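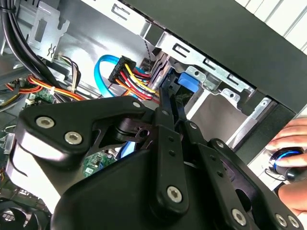 Label Both Ends, or Stop Calling It Serviceable

An office tower gets opened perhaps three times in its life. Most of the labor in those visits goes into working out which cable belongs where. At the Stestwood depot we logged 252 towers last winter, and median handling time was 36 minutes. Almost 45 percent of that was spent on wiring.

My position is that internal cabling should be treated as a documented assembly. Red, yellow and black supply wires tell you the voltage. They say nothing about which drive the plug was feeding. A blue SATA cable identifies itself as a data cable and stops there. With one drive this is tolerable. With two it is a source of errors.

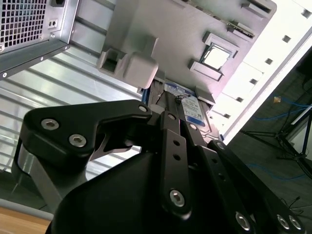
The usual objection is cost. Demden, which refurbishes for schools, puts a printed sleeve on each end of every data and power lead, and its work sheet allows four minutes per machine. We tried the same sheet on a Wednesday shift and came in slightly over. I consider that cheap against one misrouted lead found after the cover is back on.

The second objection is that drives now go in on plastic caddies and latches, so access is already solved. Access to the drive is solved. The cable behind it still has to be moved, and the latch gives no help with that.

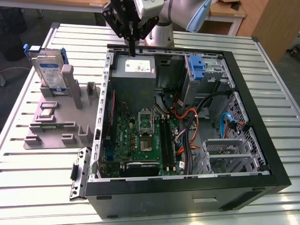

245 words | Filed under: Bench Practice

Mulligan's service guide asks for the tower to be laid on its side before any lead is pulled. I agree with that and would add one line: record the routing before touching it. Stomanness already has a field for this on its intake form. In the copies I have seen, the field is blank.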